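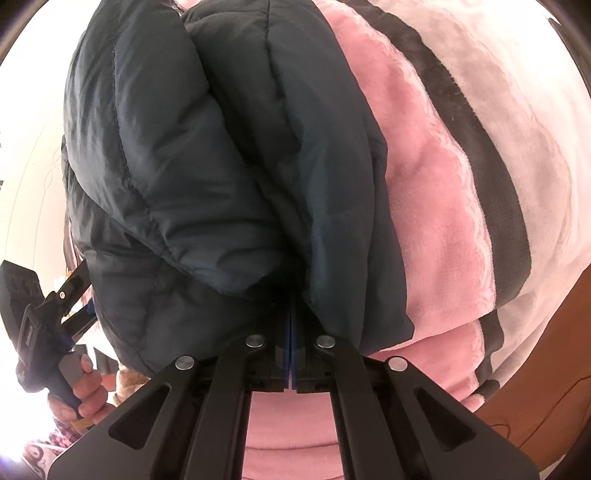
Handout 4: Reading a Brass Button Back

Instructor: Danang Saragih

Welcome back! Last session we stayed on the front of the button. Now flip it over, my favorite side, where most of the dating evidence sits.

Start with the shank. A cast shank was poured in one piece with the button, so look for a mold seam running across the back and over the loop. A separate wire loop was soldered on, and you'll often find a little puddle of solder at the foot. Two-piece and three-piece military buttons have a thin stamped shell for the face, crimped over a back plate. Press very gently with a thumbnail at the rim and you can feel the crimp (don't pry!).

Next, the backmark. Read it under raking light, turning the button and leaving the lamp where it is. Write down exactly what you see, including dots, stars and borders, and use a dash for each letter you can't make out. A raised mark and a sunken mark are recorded differently, RM and DM on our sheets. Quality words such as "Treble Gilt" or "Extra Rich" are not maker names, and people mix them up all the time.

The Gindholm tray has 14 buttons from one dug lot. Several have lost their shanks, but look for the solder scar, it's just as good! The Barasa tray is cleaner and easier for a first try. 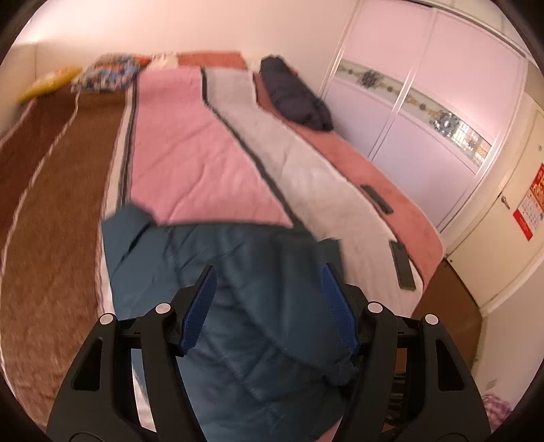 Hand-held gripper over a dark teal-blue quilted cloth.

A word on cleaning. Please leave the wire brush at home. Dry wooden toothpick first, then a soft brush, then stop and look again. Gilt can survive in the letters of a backmark long after it has gone from the rim, and once you scrub it off you've lost a wonderful clue.

Restrikes: compare weight, rim and lettering with a known original. Mushy letters on a crisp, unworn face should make you suspicious.

For next time:
Fill in a sheet for 4 buttons from either tray.
Sketch each back, shank position included.
Read the Drurgate notes on coat and cuff sizes.
Bring a 10x loupe if you own one. Spares are in the drawer.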